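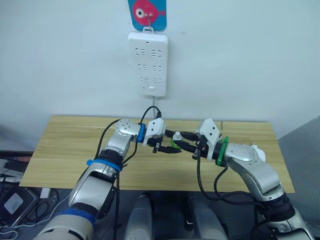

The Diaper Bag Has Too Many Pockets

25 October 2025

Before our first child was born I spent more evenings reading about diaper bags than I spent reading about birth. I'm not proud of this, but birth had one outcome and the bags came in sage, oat and something called wet slate.

We ended up with the Grula. Everyone in our childbirth class ended up with the Grula, or with the Plindance, which is the Grula with leather pulls. The tag on ours said it had 17 pockets. It said so in large type, the way a restaurant might brag about the size of its menu, and like most large menus it contained a few things that had clearly never been tried by the kitchen. There was a pocket for a pacifier. There was a pocket, sewn to the outside of that pocket, for the second pacifier. There was a slot at the bottom, lined in foil, which the leaflet called a thermal well and which kept a bottle at exactly the temperature of the weather.

I loved it for nine days. On the tenth we were in the parking lot of a garden center with a baby who had gone off like a shaken soda, and I could not find the wipes. I knew we had wipes. I had put them somewhere sensible. The trouble with owning that many sensible places is that you then have to check every one, with one hand, while holding something slippery over your good shoes with the other.

They were in the wipes pocket. I had forgotten there was one.

My complaint about the whole category starts there. A pocket is a small promise you make to yourself when you are calm, and a diaper bag gets opened by a person who isn't. The version of me who packed the Grula on the bed, with a podcast on, had a system. The version of me in the parking lot would have been better served by a bucket.
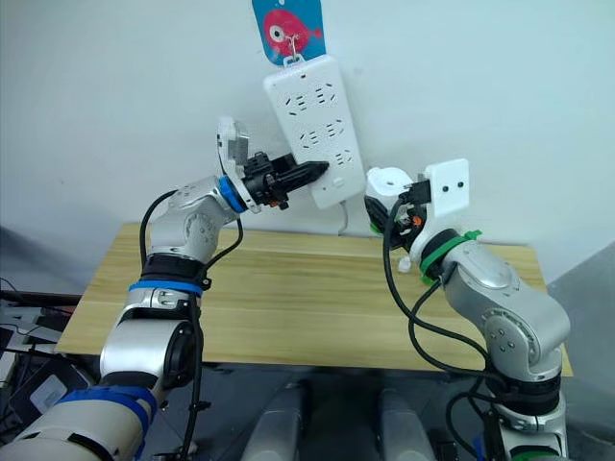 What a Bag Is For

If you strip out the marketing, the list is short. Diapers, wipes, a change of clothes for the baby, something to lay the baby on, something to feed the baby, a plastic bag for whatever has happened. A shirt for you, which you will remember to pack exactly once, after the day you needed it. That's the cargo. It fits in a grocery tote with space left over for a banana.

A tote is where I have landed. Ours is canvas, with a faded Resgate Feed & Seed logo and the words "Since 1919" underneath, and it came free with a sack of lawn fertilizer. It has one compartment. When I need the wipes I put my hand in and feel for the thing shaped like wipes. My second child has been raised almost entirely out of this bag and shows no sign of resenting it, though he does chew the handles.

I should be fair to the other side, since I was on it. The organized bag isn't really sold to you as storage. It's sold as evidence. You're about to be handed a person, you have no qualifications, and a bag with a labeled place for the nail scissors suggests that somebody in the household has thought this through. I understand paying for that feeling. I just think you should know that you're paying for it, and that it fades around the time the thermal well gets yogurt in it.

The reviews are no help here. Nearly all of them are written in the first week, or before the baby has arrived at all. "Can't wait to use it!" Five stars. I read 41 pages of comments on the Plindance one night and found perhaps a handful from anyone whose child could walk. Those people had other things to do, and a few of them were by then using the bag to carry gym shoes. I'd like to see a site where you can only review baby gear once you've scraped something out of it with a spoon.

Then there are the extras. The Jatoi backpack, which a lot of you have recommended to me, is a decent backpack. It's sturdy, it sits well on the shoulders, and I could see myself owning one if I hiked, or left the county. But the changing mat that matches it costs $50. It's a rectangle that folds. A towel is also a rectangle that folds, and you've got a closet full of them, and when the worst happens to a towel you can throw it in the wash on hot without consulting a care symbol.

The stroller clips are extra as well. So is the insert that divides the main compartment into smaller compartments, in case the pockets had left you wanting more.

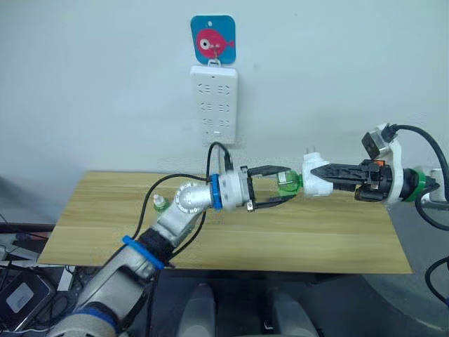
One reader wrote to me in April, after I'd grumbled about all this in passing, and said that I had it backward. She has twins. She said the pockets were the only reason she ever left the house, because she had one bottle that could go to one baby and a different bottle that could only go to the other, and a tote would have turned every outing into a lottery. Left side for one, right side for the other, and her husband was forbidden to touch the zippers.

I've thought about that letter a good deal, and I concede twins. I'd concede allergies too, and medication, and anybody who has to keep two things apart for a reason better than neatness. If you have that kind of day, buy the bag, and pick one in a dark color.

I'd only point out that she described two pockets. Left and right. I'd happily buy a bag with two pockets, and I've looked for it. The closest I've found is a bag sold for carrying bowling balls, and it's on sale, and I have it open in another tab.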